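Countertop

A countertop, also called a counter or worktop, is the flat raised surface on which a household chops, rolls, pours and, sooner or later, piles its mail. The word once meant a table for counting money, and it wandered into the kitchen slowly, by way of the shop.

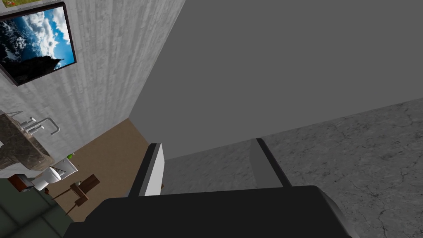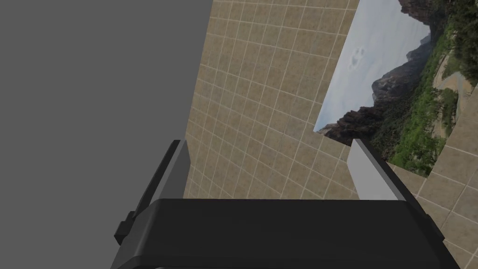
Marble has long been loved by bakers, who like its cool feel under pastry, though it is soft as stones go and lemon juice will dull its polish. Granite is harder and more forgiving, and wood, bless it, can be sanded and oiled again for years. In the hill town of Teltari, the Sârbu workshop still finishes its slabs by hand, and the writer Iman Bensaid fondly recalls a counter there that had served the same family bakery for 100 years.

See also: Backsplash, Kitchen sink, Pastry board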